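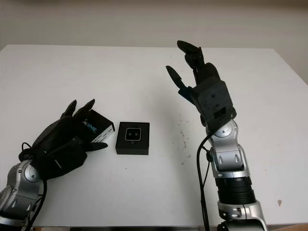
What does Wovow make?

Planning and control software for two-armed robots, plus the tools to find out why a run failed. We don't build arms.

Wovow is a team of 8, split between Garau and Tonddale. We started out doubting most robot demos, our own included, and we still do. A clip of one good grasp tells you very little. Our planner, Belhaj, has to get through 500 logged runs before we call a release stable — the last candidate stopped at 62.

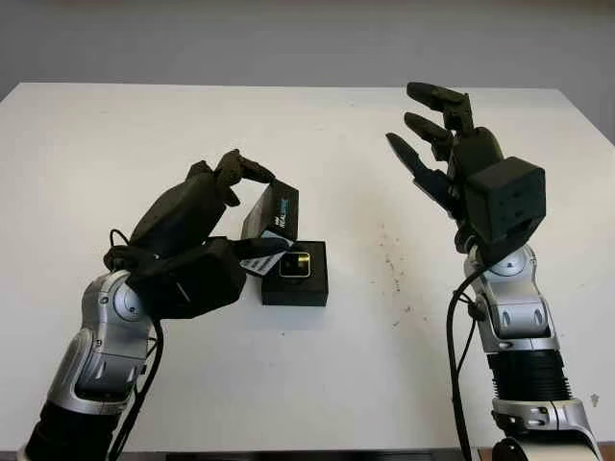
Failed runs stay in the log, and customers can read them. Perception is still the weak part, and we would sooner say so before you sign. The next release is planned for December, if it passes.

Page updated 29 October 2021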